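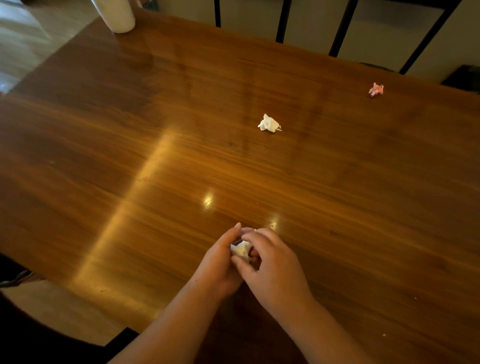

Soft gripper won't let go of tissue
Stongate Makers forum > Builds > Arms and grippers

veltow_dan
Desk tidying arm, the one I've been building at home since June. It's meant to pick scrunched up paper off a table and drop it in a bin. Paper balls are fine now. Tissue is not. The silicone pads close on it, the arm lifts, the gripper opens and the tissue stays stuck to one finger. 12 tries last night, 4 dropped clean. Servo is a Storkis, closing at 94 on its own scale.

bang_on_time
94 is far too hard for tissue. Bring it down until it only just holds.

veltow_dan
Tried 60. It slips out on the lift.

millrace
I don't think it's force. Silicone is tacky. Dust the pads with talc and run the same test before you touch any settings.

bang_on_time
Talc wears off in a day and gets in the bearings. I wouldn't.

millrace
It's a test, not a permanent fix. If it works you know to change the pad material.

oldlathe
Are you scrunching them all the same way? Mine did well for weeks on tight balls I'd made myself, then failed on anything loose. Squeeze some hard and some hardly at all, and use different paper.

veltow_dan
Mostly tight, to be fair. Will mix them up.

bang_on_time
Shiny table or matt? My depth camera hated varnish.

veltow_dan
Shiny. Finding them is fine though, it's only the release.

veltow_dan
Talc on, same force: all but one dropped. So it's the pads. Ordering ribbed ones on Friday.

bang_on_time
Still say 94 is too high.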